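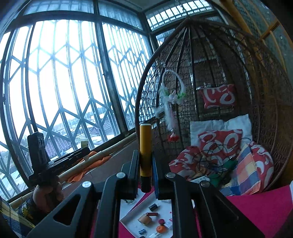
4. WINDOWS AND SECURITY GRILLES

Read section 3 first if you haven't done the door yet. Everything here is for folding grilles on the inside of metal framed windows, the zigzag kind that concertina to one side. Fixed bars are in section 6.

Applies to upstairs units with the Forklow grille. Units with the older Eltik ones, same steps, but the latch works the other way up. See note after step 8.

What you need

Vacuum with the brush end
Two old toothbrushes (stiff one, soft one)
Bucket, warm water, squirt of dish soap
Microfibre cloths, at least 3
Dry silicone spray. NOT oil, NOT grease
Pluvix seal strip if yours has gone hard
Pencil and masking tape
Step stool for the upper panes

Set aside an afternoon for a double window. Singles go a lot quicker.

CAUTION: Grille stays locked while the window is open if there are kids or pets in the room. Doesn't matter how quick you're going to be. Upstairs is upstairs.

CAUTION: Fingers. The braces close like scissors. Push the grille from the end post only, never from the middle of the zigzag.

4.1 Opening and folding back

1. Clear the sill. Curtains tied right up or off the rod.

2. Check the key turns before you start. Stiff key, go to 4.4 and come back.

3. Unlock, lift the latch, hold the end post with both hands at chest height.

4. Walk it across slowly. Top and bottom should travel together. If the top lags, stop, back up a hand's width and try again. Don't lean on it.

5. Folded right back, tie it with the strap. No strap, a bit of soft cord does fine.

Note: two-section windows have a grille each side of the main upright. Do one side all the way through to 4.3 and lock it before you touch the other. Saves mixing up the keys.

4.2 Cleaning the tracks and braces

6. Vacuum the bottom track first, dry. Water on top of dust makes mud and you'll be picking it out with a toothpick.

7. Stiff brush along the track, end to end, vacuum again. Corners are where the grit sits. Ours had 25 years of paint flakes in there.

8. Soapy cloth on the long bars, top to bottom. Soft brush on the rivets where the braces cross. There are a lot of them. Put the radio on.

Note (Eltik grilles): latch drops to open instead of lifting. Hold the end post before you drop it, it can spring out a bit.

9. Wipe down with clean water, then dry properly. Leave the grille half out so the air gets at teh joints. Early morning is best, you get the whole day for it.

10. Upper panes: cloth wrapped on a ruler, worked in behind the bars. You won't get the very corners. Fine.

CAUTION: Do not reach out through the bars to do the outside glass. Anything you drop lands on the neighbours' roof below and somebody has to go and ask for it back. Outside glass is done by the building, January, notice goes up in the stairwell.

4.3 Silicone and closing up

11. Cloth in the bottom of the track to catch drips. Short spray on each joint, wipe straight off. Less than you think.

12. Run the grille out and back 8 times. Should go quieter each time. If it's still squealing on the last go, find the noisy joint, mark it with tape, spray that one again.

13. Close, latch, lock, give the end post a firm tug. No movement at the latch is what you want.

14. Key back on it's hook, close enough to get to in a fire, out of reach from outside.

NOTE: Every adult in the unit must know where the key is. Visitors staying the night too. This isn't optional.

4.4 If something's wrong

Key stiff -- puff of graphite powder in the lock, key in and out several times. No silicone in the lock.

Grille drops at one end -- usually the top hanger. Leave it locked and ring Savvas Theodorakopoulos at the maintenance desk. Don't unscrew the hanger, the whole thing comes down.

Rattle in wind -- probably the glass, not the grille. Press along the seal with a thumb. Hard or crumbly, replace it with Pluvix, cut a bit long and pushed in from the corners. The 144 cm piece does one side of a main pane.

Rust spots -- fine steel wool, wipe, Helmy metal primer, then colour. Let each coat cure overnight with the grille partway open. Two thin coats. A thick one gums up the pivots and you're back to step 6.

Bent brace -- don't straighten it yourself. Tape a note on it and ring.

Parts and spare keys: Ludmila Machala, office, after 3 pm. Bring the number stamped on your old key, she can't order without it.

Section 5 is the flyscreens. Do those while the curtains are still down.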